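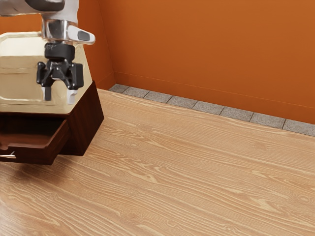
Wood comes from trees, and a tree keeps a record of its life inside its trunk. When the trunk is cut into boards, part of that record stays in them. A piece of bedroom furniture, like the reddish-brown nightstand on the left, was once part of something that grew, drank water and made leaves. This page explains how wood gets its lines and its color, and what happens between the forest and your bedroom.

## How a tree grows wider

A tree grows in two ways. The tips of its branches and roots get longer, and the trunk gets thicker. The thickening happens in a very thin layer just under the bark. This layer is called the cambium. It makes new wood on the inside and new bark on the outside.

In places with cold winters, a tree grows fast in spring and makes light-colored wood. In late summer it slows down and makes darker wood. By January it has stopped growing. One light band and one dark band together make one year. If you find a stump with nine dark bands between the center and the bark, the tree lived through nine growing seasons.

Some trees get very old. A tree that is 2000 years old has rings from long before there were cars, trains or printed books. Many of its rings may be thinner than a coin.

## What is grain?

Rings are what you see when you cut across a trunk. Boards are usually cut the long way, from one end of the log to the other. Then the rings show up as stripes, and we call these stripes part of the grain.

Grain can be straight, wavy or curly. It depends on how the tree grew and on how the saw went through the log. Try this with two pencils and a piece of modeling clay:

1. Roll the clay into flat sheets of two colors and wrap them around one pencil, one over the other.
2. Slide the pencil out.
3. Cut the roll across. You see rings.
4. Cut another piece the long way. You see stripes.

The second pencil is for drawing what you find.

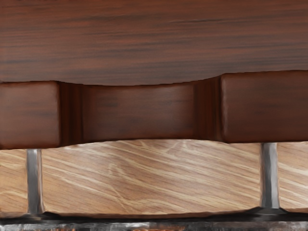
**Why is some wood dark and some wood light?**

Different kinds of trees store different substances in their wood. Walnut is brown, maple is pale, and mahogany is reddish. The middle of the trunk, called heartwood, is often darker than the outer part, called sapwood. People can also change the color with stain, a colored liquid that soaks into the surface.

## From log to furniture

Fresh wood is full of water. If you built a drawer out of it, the drawer would shrink and twist as it dried. So the boards are stacked with gaps between them and left in the air, or put in a heated room called a kiln.

After that the boards are cut to size, joined together and sanded smooth. Last comes a finish, such as oil, wax or varnish. A finish helps protect the wood from spills and can make the grain easier to see.

## Words to know

- **Cambium:** the thin layer where new wood is made
- **Heartwood:** the older wood in the middle of a trunk
- **Sapwood:** the younger wood that carries water
- **Kiln:** a heated room for drying boards

*Stulholm Children's Library, nature pages. Last updated 22 July 2024.*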